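Ondine estrena versión de su programa de planificación

El equipo de Claladia publicó en junio la versión 12 de Ondine, su programa para planificar movimientos de agarre, y en la sede de Fajardo se ha recibido con muchas ganas. La novedad más esperada – y la que más tardes ha costado – es un módulo que calcula por dónde ha pasado la pinza usando solo el vídeo de a bordo.

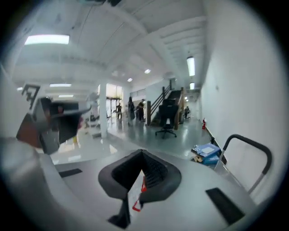
La nave vista desde la pinza de mano, con la escalera al fondo.

Para afinarlo se repasaron 1.749 grabaciones, y los tramos con suelos brillantes y paredes lisas fueron, como siempre, los más rebeldes. Utelport, que ya prueba el módulo en dos de sus almacenes, agradece sobre todo el nuevo visor de trayectorias, bastante más cómodo que el anterior. La guía de instalación puede pedirse a Claladia.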